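Packing and Preparing Food for a Day at the Beach

These notes cover a cool box for two adults on a beach with no shop, with a walk of up to 19 minutes from the car park. The box used is a 32-litre Skanuvent with a hinged lid. Any rigid box of similar size will do.

1. Chill the box

Leave it overnight with one frozen bottle inside and the lid shut. A box taken straight from a warm loft uses up much of its ice in cooling its own walls.

2. Freeze the water

Fill plastic bottles to four-fifths and freeze them upright. Bottles last longer than loose cubes and the contents can be drunk later. Two go at the bottom, one at the top.

3. Cut the vegetables

Cut cucumber, celery and peppers into sticks the length of the tub. Dry them on a clean cloth before packing, and keep salt and dressing separate until you eat. Use one board for vegetables and another for cooked meat.

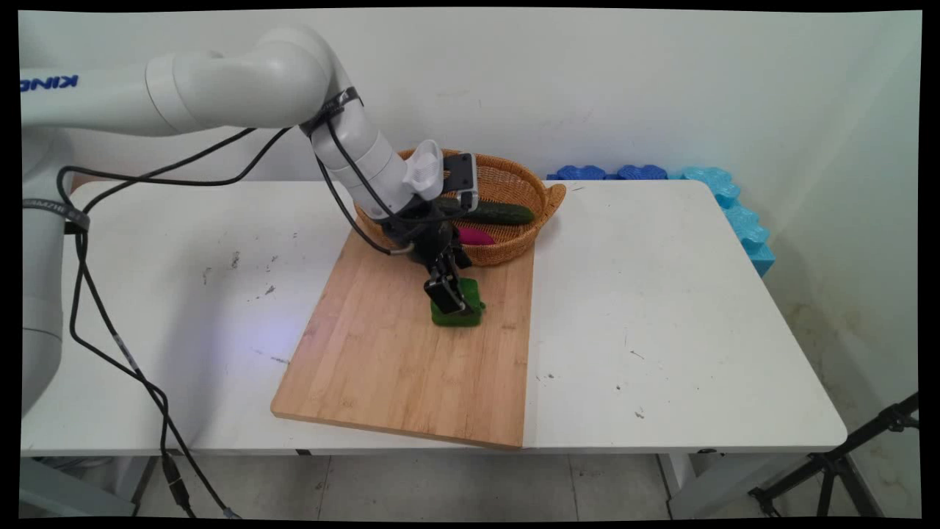
4. Load in reverse order

Drinks go in first, then cheese and meat, then vegetables, with bread in a bag outside the box. Fill any gaps with a folded tea towel. A half-empty box warms faster than a full one.

5. Keep sand out

Use tubs with clip lids. Film lifts in wind. Set the box on a mat, in shade, with the hinge facing the wind so that the lid opens away from it. Carry a soft 340 ml bottle of tap water for rinsing hands.

6. On return

Throw away meat, cheese or cut salad that has become warm. Wash the box with washing-up liquid, rinse salt off the hinges and store it with the lid propped open.

Comments (2)

Pieter Prins
Does step 1 matter in February? My box lives in an unheated shed.

Etim
Hinge to the wind works. I had mine the wrong way round at Pitlow and lost a lid.

1,337 shares

Contact | Copyright Dutedier | Back to top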